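January 1, 2023

Snack table, sorting and repacking. I wiped the cloth with Clinell before we started, and the yellow box stayed open at the back so we can put everything in again at the end. Room was cold, the heating at Velimska is off for the holiday.

Rule for today is the same as in the last entry: nothing gets opened, and every piece is handled by its wrapper. The long bar with puffed grains goes first, then the big bag of round cookies, then the pastry with the white date label. Small tan packets last, they slide under everything. 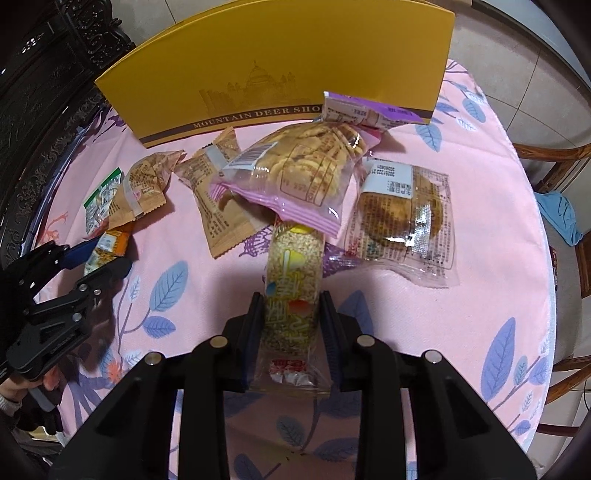

Jozefína Trnka thinks the order is wrong and the cookie bag should go to the bottom of the box, before any bar, as it takes the most place and breaks when it is pushed in later. I will try it her way in the second round.

Still open:
Box limit is 66 grams per layer, I must check if this was meant with packaging.
Dates should be copied before the packing, by hand, in the Celletar sheet. Danica has the sheet until February.
Buy paper for between the layers, 6 pieces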